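Good practice corner: what we ask of everyone who records in a home

Hello again from the Clullham office, and thank you to all of you who wrote in after the last newsletter. We had more letters about the house rules than about anything else we have ever printed (even the biscuit survey!), so it seemed only fair to give them a proper airing this month.

For those who have joined us lately, the rules we work to are the Vonesmont guidelines, which Flavico and Kelemen both signed up to in the spring and which we now follow for all our hand-held gripper work. They run to 22 pages, and I do recommend reading the lot with a cup of tea, but most of your questions were about the part on people's own homes, so I shall stick to that.

The first thing is consent, and it means everyone who lives in the house, including the grown-up son who is away until the evening and the lodger upstairs. A signature from whoever opens the door is a good start and no more than that. The form is 2 pages long, it is in large print, and it says in plain words what will be recorded and who will get to see it. Please leave a copy behind. People like to read these things again once we have gone, and quite right too.

Next comes the matter of tidying up, which brought in the most post of all. The guidelines ask us to leave a room as the household keeps it. A robot that has only ever learned from show homes will be very little use to anyone with a full chest of drawers and a quilt that never stays straight, and we would all dearly like it to be of use to the rest of us. The things we do ask people to put away are letters, bank cards, medicines and family photographs, and it should be the household who move them.
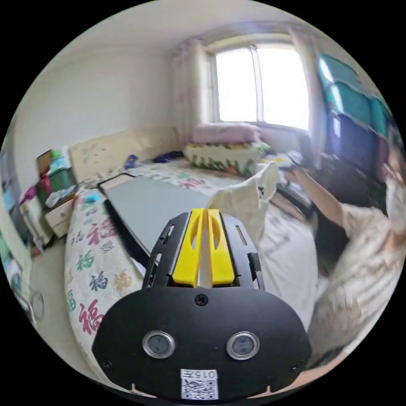
Bedrooms deserve a little more care than kitchens, I always think. Somebody's bed is a private sort of place, and the guidelines say that we should ask again before going in, even when the form has been signed and even when we were in there an hour ago. Faces are to be kept out of the recording as far as possible, and any that do creep in are blurred before the files are passed along. If you are working in a pair, agree beforehand who is moving things and who is holding the gripper, and speak up before you swap.

Do write down the number on your gripper's label at the start of every visit. I know it feels fussy. Of the 292 recordings we checked in June, 58 had no gripper number in the notes, and matching them up again took two of us the better part of a fortnight, with a good deal of sighing.

Lastly, a household may change its mind at any time, halfway through or long afterwards, and they needn't give a reason. Stop, thank them kindly, and make a note on the visit sheet so that we can remove the files at our end.

Fresh consent forms are in the tray by the front desk at Clullham, and the large-print guidelines are on the shelf above it. Please bring the shelf copy back when you have finished with it, as we are down to our last one.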